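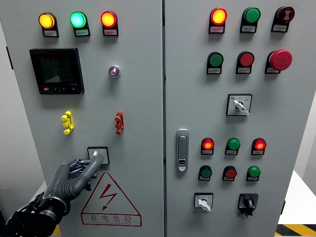

Figure 7.1 Door of a control cabinet, with selector switch and warning sign

Chapter 7
Reading the Cabinet Door

Most people meet their first control cabinet the way they meet their first in-laws: standing very straight, hands at their sides, afraid to touch anything. It's a sound instinct. By the end of this chapter you should still have it, but you should also be able to say what you're afraid of.

The first six chapters dealt with what goes on inside the box. This one stays outside, on the painted metal, where the people who run the plant spend their working lives. A door is a kind of summary. Somebody at a drawing board decided which facts an operator needs, gave each one a lamp or a meter, and left everything else behind a latch. Your job is to read the summary before you open the book.

When Usa Sriwong ran the apprentice program at the Marnine bottling plant, she gave every newcomer 30 minutes alone with a cabinet door, a pencil, and a sheet of paper. No touching, no drawing set, no phone. The sheets came back covered with lamps. Lamps are bright and people like them. Very few apprentices drew the selector switch, and fewer still wrote down which way its lever was pointing, although that would have told them more than all the pretty colors put together.

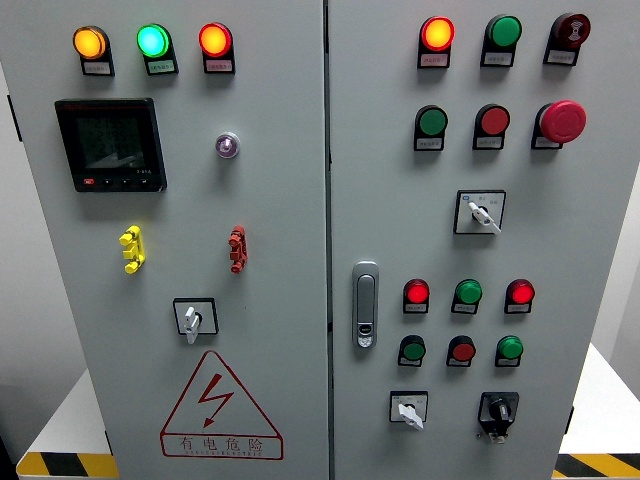

So we'll start with the dull things. A selector switch holds its position after you let go of it. A spring-return push button doesn't. That one difference causes a great deal of grief, usually around 4:45 in the afternoon, when the person who turned the switch has gone home and the person who pushes the button has just come in.

Lamps get their turn in Section 7.2. For now, be warned that color is a habit and habits vary. Red may mean stopped, or running, or faulted, depending on the standard the builder followed and sometimes on what was in the stockroom. Read the label plate under the lamp. If the plate is too small to read, walk closer. If it's in a language you don't know, find someone who does before you form an opinion.

The digital meter is a politer sort of device. It gives you a number, and usually a unit, and it will go on giving you both whether or not you understand them. Section 7.3 works through a full set of readings from the Ochoa pump station, with Eustaquio Becerra's shift notes left as he wrote them, spelling included.

Before you go on, you'll need:

A pencil and the blank door sheet on page 299
The symbol table from Chapter 4, page 116
Access to a cabinet door, with your instructor's permission

7.1 Switches That Stay Where You Put Them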